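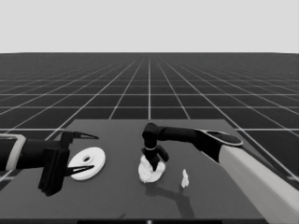 Babar Magsi writes that a chorus should be counted every time it is sung, and that a collection which prints it once and then puts "(chorus)" is not a collection of songs but of shopping lists. He sent me this after the first release, with eleven examples where the last chorus has one word changed and my file had lost it. He was right in all eleven. The present release is mostly the result of his letter.

Tawhiri Song Texts
Release 2, July 2024

What it is

Tawhiri is a collection of song lyrics in English, written by amateur and part-time songwriters and given by them for free use. There are 3,746 songs by 131 writers. Each song is one plain text file, and one table tells who wrote it, in which form it is, and what we know about its age. There is no audio.

Most of the songs belong to country, folk and blues, or stand somewhere between them. There is a smaller part of church songs, and a few songs for children. I did not choose this balance. It comes from the places where we asked, and these were mainly songwriting circles where people bring a guitar.

Where the songs come from

The oldest part is the archive of Plastlow, a lyrics board that closed in January three years ago. The owner of the board wrote to all members whose address still worked and asked for permission. Songs of members who did not answer are not in the collection, also when they are very good. I am sorry for some of them.

The second part is from the Sudidport song circle. They kept paper folders, typed or written by hand, and these were copied by members of the circle. Handwriting was a difficulty. When a word could not be read, the file has [unclear] in this place. We did not guess from the rhyme, although it was often tempting.

The third part was sent directly to me after the first release, by writers who heard about it from the other two groups.

What is in the folder

songs/ contains the texts, one file for each song. The file name is the song number and nothing more, so that a change of title does not break anything.

songs.csv is the table. The columns are explained in the next section.

chords/ contains 357 songs again, this time with chord names above the words. The spacing is important in these files. Please open them with a font where all letters have the same width, or the chords will stand over the wrong syllables.

changes.txt lists every correction since the first release, with the song number.

permissions.txt gives the wording that each writer agreed to. It is the same wording for all of them, except for four writers who wanted a sentence added.

Columns in songs.csv

song_id: the number of the song. Numbers are never used twice. If a song is removed, its number stays empty.

title: as the writer gave it. Where there was no title, we took the first line and put it in square brackets.

writer: the name or pen name, according to the wish of the writer. Two writers share the pen name Sellbridge. They know about it and neither wants to change, so they are Sellbridge (a) and Sellbridge (b).

source: plastlow, sudidport or direct.

form: verse_chorus, verse_refrain, verse_only, blues or other. See below for what I mean by refrain.

lines: number of sung lines, with every repeat written out. Empty lines and headings are not counted.

year: the year of writing, if the writer remembers it. Many do not. An empty field means unknown, it does not mean recent.

notes: free text, often empty.

How a song file looks

Every part of a song has a small heading on its own line: VERSE, CHORUS, REFRAIN, BRIDGE, TAG or SPOKEN. After the heading come the lines, then one empty line. The headings have no numbers. If you need to know which verse is the third, count them in your program.

In this release every chorus is written out each time, also when it is the same word for word. This makes the files longer. The longest song now has up to 70 lines, depending on whether you count the optional verses, which are marked (opt) after the heading.

Chorus and refrain

These two words gave more trouble than everything else together. I use them as follows. A chorus is a separate part with its own lines, and it comes back. A refrain is one or two lines at the end of a verse, and they come back with the verse around them changed. Many country songs call the refrain a "hook" and some folk singers call the chorus a "refrain", so you may find that the note of a writer says one thing and the column says another. In this case the note is left as it was, and the column follows my definition.

When the refrain changes a little from verse to verse, for example "the winter took the road" and later "the winter took it all", it is still marked as a refrain. I decided this by ear, and another person could decide differently. If you study refrains, please read the texts and do not trust only the column.

Spelling

We kept the spelling of the writers where it shows how a word is sung: gonna, 'til, ol', singin'. We corrected clear typing mistakes, such as "teh" or a letter missing in the middle of a word. Between these two there is a gray zone. "Its" and "it's" were not corrected, as there were too many and some writers objected. Capital letters at the beginning of a line are kept or not kept as in the original.

Punctuation at the end of lines is very uneven. Some writers use a comma after every line, others never use anything. Please do not use the punctuation to find where a sentence ends.

Rhyme

There is no rhyme marking in this release. I started it and stopped. Many of the songs rhyme by the vowel only ("home" and "alone", "time" and "mind"), and two people marking the same song agreed too seldom. The unfinished work is not included. If somebody wants to continue it, I can send the notes, but they are partly in my own language and would need translation.

Known problems

Some songs are in the collection twice, once from Plastlow and once from the Sudidport folders, as a few people were members of both. Where the two texts are the same I kept one. Where they are different I kept both, and the notes column says "see also" with the other number. I have surely missed pairs where the title was changed.

Traditional verses appear inside new songs. This is normal in folk and blues, and the writers did not always know that a verse was older than themselves. Where I recognized one, there is a note.

The church songs often quote or follow the words of the Bible without saying so. They are not marked.

A few songs are about violence, drinking or the death of a child. Nothing was removed for its subject. The collection has no column for this, so please look at the texts before you use them in a school.

In the chords folder, a small number of files mix flats and sharps for the same chord. I left this as the writers had it.

What you may do with it

You may read, sing, print and study the songs, and you may use them in teaching. You may set them to a new melody if the name of the writer stands with the words. You may not sell the words, alone or in a book, without asking the writer. I can forward a letter, but I do not give out addresses.

If a writer asks to take back a song, it will be removed from the next release, and I ask you to remove it from your copy too. The list of removed numbers is at the end of changes.txt.

Corrections

Please send the song number, the line as it is now, and the line as it should be. If you are the writer, say so, and your version will be accepted without discussion. If you are not the writer, I will ask them first, and this can take some weeks. Several of them do not use email, and I only see the Sudidport people when the circle meets.

How to cite

Tawhiri Song Texts, Release 2. If you quote a single song, please give the writer, the title and the song number, in this order.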